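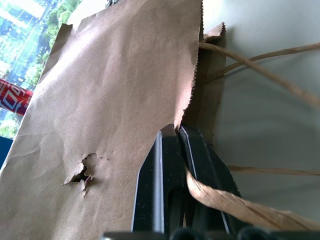
Notebook – payroll rules rebuild, March, second entry

Started at half past eight with a pot of tea and the whole of the employer contributions module printed out, which Mercedes laughed at, but I do find I read more carefully on paper. The plan for the day was to sort out what happens to the employer's National Insurance when somebody changes category partway through a pay period, and I'm pleased to say we got most of the way there, even if the route was a bit roundabout.

For anyone picking this up later: Pradar is the calculation engine, Junar is the thing that feeds it employee records, and the test employer we keep using is Bisport, a made-up sports shop with a payroll of 17. I know we all say "the Bisport seventeen" as if they were neighbours of ours. I have grown quite fond of them.

Where we were stuck

Santino had noticed that two of the Bisport employees came out with different contributions depending on whether the apprentice category was set before or after the pay run was opened. Same person, same wage, same dates, two answers. He had put it down to rounding, and for a while I agreed with him, but the gap was far too big for that and it was always on the same side.

Quyên sat down with me after the mid-morning break and we stepped through it slowly. Junar sends the category as it stands on the day the file is made. Pradar then stores it with the pay run and never looks again. So if the office opens the run early and corrects the category a few days later, the correction sits there in the employee record looking perfectly healthy and does nothing at all to the figures. Quyên spotted it before I did, and was very kind about letting me finish my sentence.

What we changed

Pradar now asks for the category again when the run is closed, using the payment date to decide which one applies. I wanted to use the last day of the period, because it felt tidier, but Thư went back to our own reading notes from the winter and reminded me that we had settled on the date the earnings are paid, and had even written out why, in my handwriting. Quite right too. I have copied the note into the rules folder so that it's there for the next person (very possibly me).

We also had a long talk over lunch about directors. Their contributions are worked out over an annual earnings period, so a category change in the middle of the year is a different sort of problem and needs the year split up properly. I don't want to bolt that onto today's fix. It gets its own branch and its own tests, and Mỹ has said she'll draft the cases, for which I am very grateful, as she has a gift for thinking up awkward people: a director who leaves, comes back, and passes State Pension age in between, that sort of thing.

Testing

Ran the new close step against the Bisport seventeen first. All fine, and the two troublesome ones now agree whichever order you do things in. Then the bigger generated set of 1,000 employees, a mixture of weekly and monthly paid. 9 of them failed. My heart sank a little, I'll admit, but when Mercedes sorted them they were all people with two jobs under the same employer, where the earnings should be added together before the thresholds are applied. The old code had been adding them up in one place and not in another, and my change had simply moved which place got used. Santino has the fix half written and I've looked it over – it seems sound to me, though I'd like the adding-up to have a clearer name than "merge2".

Timing is not wonderful. Closing a run now makes an extra call to Junar for each employee, and on the larger set you do feel it. Quyên suggests asking for them in batches of 200, which I think is sensible and not much work. I'll try it once the two-jobs matter is settled, as I'd like to change one thing at a time while I can still follow what I'm doing.

Odds and ends

The payslip wording still says "category at start of period", which is no longer true. Thư to rewrite.

Abreu, our archive copy of past runs, keeps the old stored category. I think it should stay as it is, being a record of what was calculated at the time, but I'd like Mercedes's opinion before I say so in writing.

Mỹ asked whether a corrected category ought to put up a message for the payroll clerk. Yes, I think so, and a plain one. If I were a clerk and the figure had moved since I last looked, I should want to be told.

Left at ten to six with Santino's branch still building. Pick up from the failing cases in the morning, starting with the weekly paid ones.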